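Do I Really Need 10,000 of Anything?

Wednesday, September 6, 2023

14 comments | 6 shares

My sister-in-law gave me a Berik wristband for my birthday and I wore it for the whole month of August, mostly so I could say I had. It tells you how ready you are for the day. You wake up, you look at your phone, and there is a score out of 100. One morning I got a 98 after a night when the dog threw up twice and I was on my knees with paper towels at three. The next night I slept like a rock and got a 61.

I emailed support to ask what goes into the number. The reply said it was "a holistic picture of your recovery." I asked again and got the same sentence with a different name at the bottom.

I'm not against measuring things. My blood pressure was high two years ago, I bought a plain cuff, and I wrote the readings on the back of an envelope until the doctor was happy. That was a number I could do something with. What am I supposed to do with a 61? Call in sick?

Then there's the powder. Everybody at my gym is on the Flolport morning greens, and the woman at the front desk let me have a few sachets. It tastes like a lawn. The label lists a "vitality blend" at 1050 milligrams and then names a long string of plants with no amounts next to any of them, so you could be getting a good dose of one and a pinch of the rest. I asked how she knew it was working and she said she felt lighter. She had also quit drinking in the spring. I'd bet on the second thing.

Roxana Arango, who I've walked with on Saturdays since our kids were in middle school, thinks I'm being a crank. Her view is that if a gadget gets somebody off the couch then who cares if the score is made up. Fair enough, and I've turned that over a lot. But I watched what it did to me. By the third week I was skipping walks because the band said I was "depleted." I felt fine! I had my shoes on! I sat back down and read the news for an hour, which can't have helped anybody's recovery.

I went back and looked at what it would have cost if I'd paid for it myself. The band is 300 dollars, and the part that shows you the score is 15 a month on top of that. For that money I could get new walking shoes, a decent pillow and a lot of vegetables with known amounts of vegetable in them.

So the band is in a drawer. My plan for the fall is dull. Walk the loop by the Grarton reservoir before breakfast, go to bed when I'm tired, eat lunch sitting down. I did pick up a used copy of the Schnyder stretching book, and yes, I notice he promises a new spine in six weeks - I'm ignoring that part and doing the hip stretches on the floor at night. My hips do feel a bit looser. It could be the stretches, or it could be the warm weather, and I won't pretend to know which.

If you wear one of these bands and love it, tell me what you changed because of it. I mean a specific thing, with a before and an after.

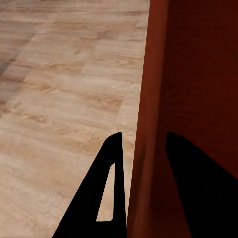 And please don't send me the study with the college rowers. I've read it, they were all 20 years old, and the company paid for it.

Share this post | 14 comments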